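The Robot That Will Pick Anything, Within Reason

The brochure for the Trarkum picking kit opens with a promise set in type big enough to read from across a parking lot: "If it fits in the bin, we'll get it out." I have read that line a lot over the past few weeks. I have it taped to the wall above my desk, next to the price list, and I like it less every time I look up.

Wustberg, the company that sells the kit, is not the only outfit making this kind of claim. Bin picking has been the next big thing in automation for as long as I have been writing about the business. The pitch never changes much. You have a container full of stuff. The stuff is jumbled. A person can reach in and take out one item without thinking, and a machine has always found this miserable. Now, says the brochure, the machine has caught up.

What you get for your money is a gripper, a bracket for the camera, a software license good for 13 months and a binder. You do not get an arm. Wustberg assumes you already have one, or can be talked into one by the reseller, Tsoukalas, which happens to offer financing. You do not get a bin either. The binder gives two pages to the subject of bins and recommends sloped walls, so that things slide toward the middle where the fingers can get at them. Fair enough, but the shelves and totes in most stockrooms have straight sides, and replacing them is a cost that appears nowhere on the price list.

The binder itself runs to 143 pages. I read all of it. The section on safety is good, clear and properly stern. The section on calibration was written by someone who knows the subject so well they have forgotten what it was like not to. Step four refers you to step nine. Step nine begins with the words "as already completed." I phoned the support line on a Saturday, which the license says is covered, and got a recording that suggested I consult the binder.

Then there is the number. Every product like this has a number, and Trarkum's is 50 picks without a miss, a run Wustberg says it recorded at its demonstration site in Undport. It gets quoted in the brochure, on the website and by the salesman before he has finished his coffee. I asked what was being picked. Mixed goods, I was told. I asked how mixed. Varied, I was told. I asked whether the goods were thrown back in at random between runs or placed by hand, and that one was going to be passed along to the engineering side. It was passed along in May. I am still waiting.

The reason I keep at it is that the choice of objects is the whole test. A box is easy. It has flat sides and it sits where you left it. Give a gripper something with legs and a tail and it has to decide which part to take hold of, and most of the options are bad. Grab the tail and the body swings. Grab the middle and a leg may snag on whatever is lying next to it. A cup on its side is a different headache, since it can roll, and a finger that comes down a little off center will simply push it into the wall.

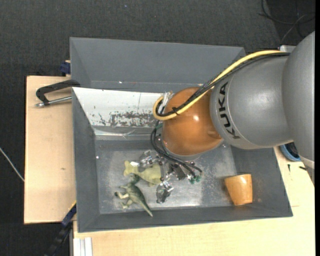
So toys are a sensible thing to practice on, and I have no quarrel with anyone who uses them. Two dinosaurs and an orange plastic cup will tell you more about a gripper than a pallet of identical cartons. My complaint is with the distance between that and the brochure. A handful of items with plenty of bare floor between them is a fair place to start. A full tote of tangled returns at the end of a shift is where the customer lives, and I have yet to see Wustberg put its name to a figure for that.

The hardware deserves a kinder word. Fingers are the right choice for this sort of work. Suction cups are faster and cheaper, and they are hopeless on anything bumpy or full of holes. A mechanical hand can reach down beside an object and come at it from the flank. The price of that is complexity. More fingers mean more screws, more joints and more cable, all of it being swung around at the end of an arm and poked into a container with hard walls. The warranty excludes "contact damage to the digits," and I would like somebody at Wustberg to explain how a hand is supposed to pick things up without contact.

Cables are the other thing I would ask about before signing. The drawings in the binder show a neat line running down the wrist. On working arms I have visited, the cables loop and bulge and get tied down wherever there is room, and they are usually the first part to wear out. A replacement set for Trarkum costs $1,935. Shipping is extra. The reseller could not tell me how often customers buy one, although he did mention that he keeps them in stock.

I don't think the kit is a fraud. I think it is a decent gripper with a rough manual and a slogan that ought to be taken down. A lab or a training shop with patience, an arm already bolted down and someone on staff who enjoys calibration could get real use from it. A small warehouse hoping to cover the late shift should ask for a trial on its own goods, in its own bins, dumped in by its own people, with the salesman standing well back from the table.

Tsoukalas says such trials can be arranged. There is a fee, refundable against purchase.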